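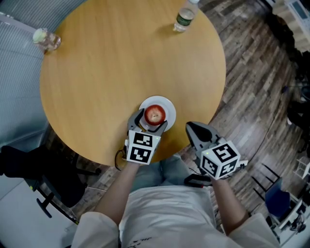

Keeping Older Computers in Use
Unit 4: Storage, cloning and the first start
Notes by Biljana Delić

In Unit 3 we opened the case, removed the dust and tested the memory. In this unit we replace the hard disk with a solid state drive. Please read the notes before the lab, especially the part on backup.

4.1 Why storage comes first

When a student brings an old computer and says "it is slow", the processor is often blamed. In many machines the processor spends most of the time waiting for the disk. A mechanical disk must move its head to the right place for every small file, and when the system starts it reads thousands of small files. A solid state drive has no head to move.

Our lab machine, which we call Gurkgate, needed 137 seconds from the power button to a usable desktop with its old disk. After the change it needed 48. The processor and the memory stayed the same. Write down your own time before you start the work, otherwise you will have nothing to compare.

4.2 Checking what fits

Look for three things before you order a drive.

Size of the drive. Most laptops of this age take the 2.5 inch size. Desktops have a larger bay and you will need an adapter bracket. Without a bracket the drive can hang from its cable, and I do not accept this in the lab.

Connector. We use only SATA in this unit. If your machine has an M.2 slot, ask me first, because the same slot can carry different signals and the drive will fit but not be seen.

Speed of the port. A new SATA drive works in an older SATA port, only at the lower speed. You will still feel the difference.

4.3 Backup

Make a copy of your personal files on an external disk. Then open a few files from this copy on another computer. A backup which was never opened is only a hope. Last year one group lost the whole folder of project reports in this step, and they had to write them again on Sunday.

4.4 Cloning or a clean installation

Cloning copies the whole old disk to the new one, with programs, settings and also all old problems. A clean installation takes more of your time but gives a better result when the system has been used for many years.

For cloning we use Fludell, which is installed on the lab machines. The steps are:

1. Connect the new drive with the USB adapter.
2. Start Fludell and choose the source. Read the model name of the disk, not only its letter.
3. Choose the target. Everything on the target will be erased.
4. Start the copy and leave the machine alone. For a disk with 100 GB of data it takes almost 40 minutes on our adapters.
5. Shut down, disconnect the power, change the drives.

If the new drive is smaller than the old one, reduce the partition before step 2. Zorica Atanasov will show this at the start of the lab - please do not try it alone the first time.

4.5 First start

Enter the firmware settings and check that the new drive is listed. Put it first in the boot order. If the screen says that no system was found, check the cable, then the SATA mode. Older systems may refuse to start when the mode was changed from IDE to AHCI.

Keep the old disk, with a label, until the end of the course.

For the next lab

Bring your two start times and the model name of your drive. Read the chapter on firmware in Tomić, without the last section.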